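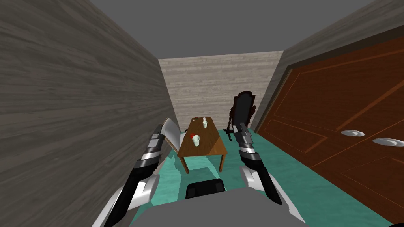 Simulated evaluation cell with the two-arm platform at the table, left gripper at the near corner.

Home Products Grippers Controllers Evaluation Support Contact

Search this site Enter keyword or part number Go

Plostum Two-Arm Evaluation Package
Nov 15, 2020
By Perla Varela

The Plostum Two-Arm Evaluation Package allows customers to compare end effectors and arm controllers in simulation before any hardware is ordered. It is supplied as a set of room models, a two-arm robot model, and a library of test tasks. The package is intended for laboratories and integrators that must select a gripper for household or light service work and need comparable results from each candidate.

Three end effectors are included in the current release. The Etia is the general-purpose gripper and is fitted by default on both arms. The Wendt has longer fingers and a wider opening, and is suited to mugs, bowls, and boxed goods. The Kurow is a compact unit with a narrow profile for small items that lie close together. Any of the three may be assigned to either arm, and the two arms need not carry the same model.

Room models

The package contains 36 room models. Most are deliberately small. A gripper that performs well on an open bench may be difficult to use when the elbow has little clearance on one side, and the smaller rooms bring out this difference early in a comparison. Furniture in each room is fixed for the standard tasks and may be moved freely in custom tasks. Wall, floor, and door finishes may be changed without affecting the task definition, so that a vision system can be tested against more than one background.

The table tasks use cups, mugs, and small objects placed near one another. The arm must approach the selected object without disturbing its neighbors. Contact with the table, the walls, or any item of furniture is recorded separately from contact with the target, and the two totals appear in different columns of the report.
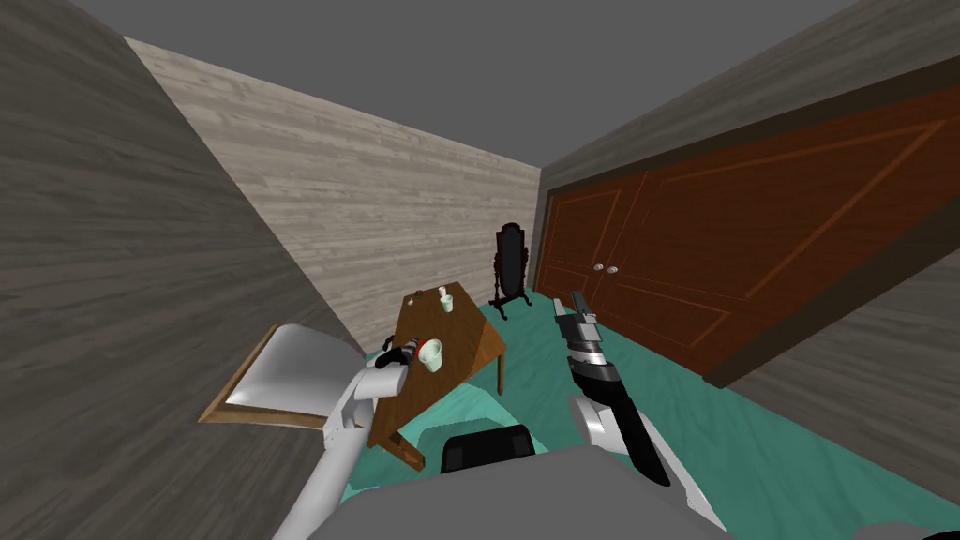

Customers should note that the starting pose of the second arm has a considerable effect on table tasks. In the standard configuration, the idle arm is held to the side of the table and does not move until it is called. An alternative configuration keeps both arms over the work surface – this shortens handover tasks but increases the number of arm-to-arm stops. Results obtained in one configuration should not be compared with results obtained in the other.

Controllers

Each gripper may be run under position control or force-limited control. Position control is the default. Force-limited control is recommended for the Kurow, whose fingers close quickly at the factory setting. A third-party controller may be connected through the open interface, provided that it accepts commands at the update rate of the simulation. The interface guide lists the required message types and is supplied with the license.

In our internal comparison, the mug task was attempted 241 times with the Etia under position control, and 137 of the attempts were completed without recorded contact with the surroundings. The figures for the Wendt and the Kurow are given in the full report. Customers are advised to repeat the comparison with their own object set, as handle shape and cup diameter affect the ranking.

Running a comparison

A comparison requires one room, one task, and at least two grippers. We recommend about 50 attempts per gripper before results are reviewed. Object positions are varied between attempts from a stored seed, and the same seed should be used for every gripper under test. Finger openings should be recorded at the start of each session. A session that is interrupted may be resumed from the last completed attempt – partial attempts are discarded.

Reports are written as plain tables and may be opened in any spreadsheet program. Viewpoints from behind the robot are saved at fixed intervals and may be turned off to reduce storage.

Licensing and support

The package is licensed per workstation. Academic licenses include all room models and all three gripper models but exclude custom object modeling, which is quoted separately. Updates released during the license term are provided at no additional charge.

Requests for the full comparison report should be sent through the Contact page, stating the grippers and controller of interest. Hardware lead times for the Etia and the Wendt are available from the sales office. The Kurow is currently offered for simulation only.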